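29/07/2026

Room acoustics, meeting room 2, continued from the May entry.

Repeated the decay measurements with the Kitska panels up on the long wall only. Source in the corner by the door, microphone at seated head height, same positions as in May. Sweep level 81 dB at one metre. The 62 Hz mode is still there and still rings well past everything else. Above 300 Hz the room is fine and I would stop adding absorber there. Speech sounds duller than it did, which nobody asked for.

The panels are too thin to do anything at the bottom end. Grernmont quote usable absorption only from the low hundreds upwards, and the Kitska sheet says much the same in smaller print. Corner traps are the next step, full height if the budget stands it. Angled junctions between wall and ceiling count as corners for this purpose, and pressure builds up there as it does at floor level.

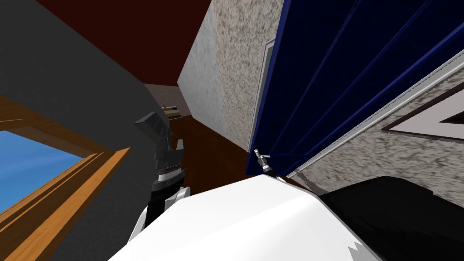

Campos disagrees about the traps — the reply on the shared sheet says a tuned membrane on the short wall would take less floor and could be set to the mode directly, and asks whether the door was shut for the second run. It was shut for both.

Membrane is worth a trial. Stultska have an offcut of the heavy vinyl from the plant room job. Need its surface mass before working out the cavity depth; weigh a cut square, do not trust the label. Frame to be sealed on all four sides, loose mineral wool behind, not touching the skin.

To do: move the source off the door corner and repeat. Check the ventilation is off at the panel. Log temperature this time.

Recent entries
Decay runs, meeting room 2, bare walls
Microphone calibration drift
Plant room door seals
Vinyl curtain, second hanging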